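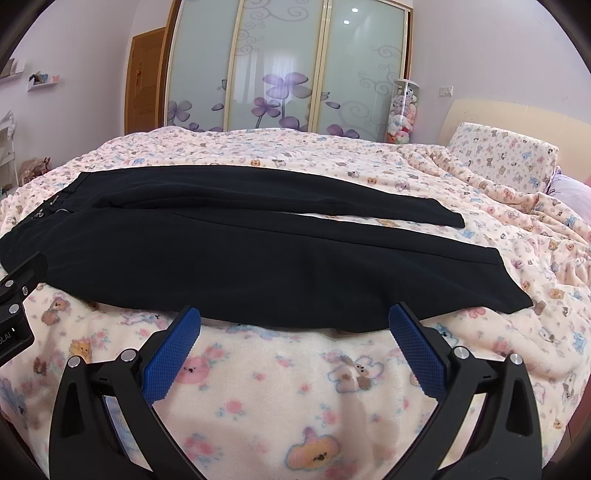 So I do freelance graphic design and I just landed my first campaign where I'm not the junior filling gaps. It's poster art plus a little website for a fantasy series called Skollari, and I present concepts to the client next week. The black trousers are already folded on the bed, so clothes are sorted - the deck isn't. I have 17 layouts and no idea how many to show. The last agency I helped out, Brelow, showed everything, and the client picked bits from each one. What do you all do?

Siobhán Gilmartin

Heidrun Auer

Three. I've done key art for years and I have never been glad I brought a fourth. Put the one you'd want to build first, while they're fresh, and show it as a poster and as a web banner so they see it working at both sizes. Keep the rest in a folder in case they ask. Also get it in writing how many rounds of changes are included! I once did a job for a board game called Torvik with no limit on rounds and ended up with 486 files and a fee that didn't budge.

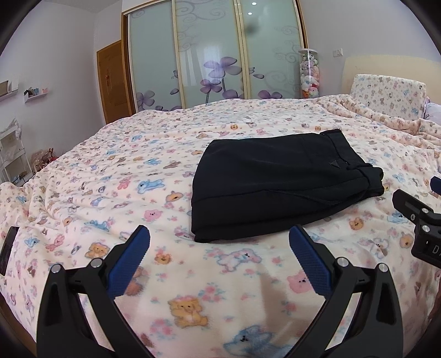 Black trousers, folded, on the teddy bear blanket

Teodor Moen

what she said but i'd do two. check the fonts are licensed for web too, mine weren't and it got expensive

Adebayo Wike

Depends on the client. Mine like lots of options, I usually bring around 25 thumbnails on one sheet and we circle stuff with a pen. Never tried it with a TV client though.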